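Workshop notebook, shared copy
1st March

Subject: sitting corner and the white shelving

Carried on from the last entry. The plan was to get the corner by the window into a state where people can sit down with a cup of tea without moving someone's work first, and to settle what lives on the shelving between the corner and the desks. The first part is mostly done. The second isn't.

Started with the table. The top has taken a lot of knocks since August and there are glue marks on it that don't come off with a scraper or with warm soapy water. I tried both on a patch at the back. Sanding would mean taking it outside and it's not the weather for that yet, so the table stays covered for now. Washed the cloth at home at 40, no softener, ironed on the wrong side. It has shrunk a little in the length. If anyone washes it again, use 30.

Clips for the cloth: the Beston ones are too tight for the thickness of the top and leave a dent. Took them off. Double-sided tape under two corners holds well enough.
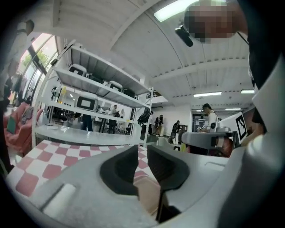 I've been going back and forth about whether the shelving should be turned to stand flat against a wall. Tusenholm is the name on the old delivery note, and the note gives the load per shelf as 100 kg, so there's no worry about weight, only about where it goes. Standing where it is it splits the room without blocking it. From the table you look straight through between the shelves to the desks, and daylight from the big window still gets through to that side. Against a wall we would lose that, and the corner would feel like part of the gangway. I'm leaving it. What I would change is the way it's loaded. The boxy white units are up on the top shelf, which is the wrong place for anything you have to lift down. The one with the black screen is lower, facing out, and that's a good height for it. My suggestion is to bring the others down to match and keep the top for light things. The wide bottom deck wipes clean easily and could take the boxes of offcuts, provided they are kept back from the edge where people walk past.

Haven't moved any of it. The units aren't mine and I don't know what's plugged into what. Will ask before touching them.

Shelf labels: printed a first set, letters too small to read from standing. Second set is double the size. They're in the drawer with the tape, not stuck on yet. Waiting until the order of things is agreed, as the glue on those labels leaves a mess when you peel them.

Fixings: checked the bolts on the uprights while I was down there. Four were loose, all on the side nearest the desks. Tightened by hand and then a quarter turn with the key. The key is a Lauritsen 4 mm and lives in the mug with the pencils. Please put it back there. I spent nearly an hour looking for it this morning and ended up finding it in a coat.

Sofa: vacuumed under the seat and down the sides. Found a tape measure, a hair grip and a lot of crumbs. The pink cover has a faint tea mark on the front edge. Dabbed it with cold water and a white cloth, which lightened it. Don't rub it. The grey cushion has a split seam at one corner, short, can be closed with a curved needle. The green one is fine. Both want airing by the window for an afternoon. 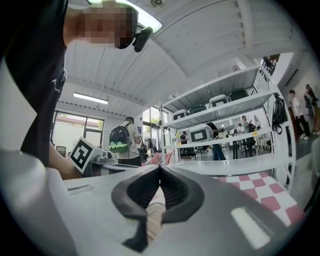 One of the sofa feet was also missing its felt pad and had started to mark the floor. Cut a new one from the leftover sheet and stuck it on. The other feet have theirs but they're worn thin, so I'd do the lot next time the sofa is tipped up. It takes two people to do that safely. I managed the one foot alone with a block under the rail and wouldn't recommend it.

Coats and bags: the clothes rail by the window is useful and should stay, but it has got full and most of what's on it doesn't seem to be worn by anyone from one week to the next. I'll put a note on it asking people to take home what they don't need. Bags end up on the sofa otherwise, and then no one can sit there. A row of hooks would help. Ustedo do a plain one on a board. I've measured for it but not ordered.

Still to do
Sew cushion seam
New felt for remaining sofa feet
Ask about moving the units down a shelf
Stick labels once that's decided
Note on the clothes rail
Price for hooks
Sand table top when it's warm enough to work outside

Materials used: felt sheet (a small piece left, back in the drawer), double-sided tape (finished, need another roll), one cleaning cloth, binned.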